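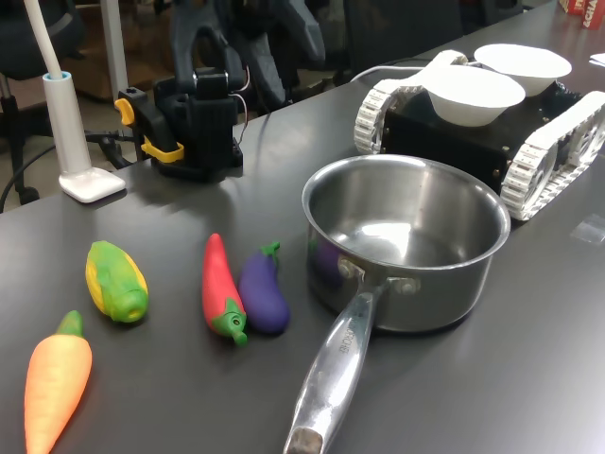 Figure 3. Toy vegetables and a stainless steel saucepan on the tabletop used for the pretend-cooking activity.

3.2 Play materials

We spent a good deal of February choosing the food, and we are glad we did, as young children have firm opinions about what belongs in a pot. The four vegetables in Figure 3 (carrot, corn, chili pepper and eggplant) were the ones that the families at our Dudton site named most easily in the pilot, and they differ enough in color and outline that a child can ask for one by pointing, by naming it, or simply by saying "the purple one." We chose a real saucepan over a toy one at the suggestion of Nestor Espiritu, who had noticed in earlier visits that children stirred longer, and talked a great deal more, when the pot looked like the one at home.

Each of the 17 families played for about 20 minutes, with no recipe and no set order for the vegetables. The sessions gave us 1,503 spoken turns, of which 410 mentioned a vegetable by name. Eggplant was called many things along the way, and we kept every one of them in the transcripts.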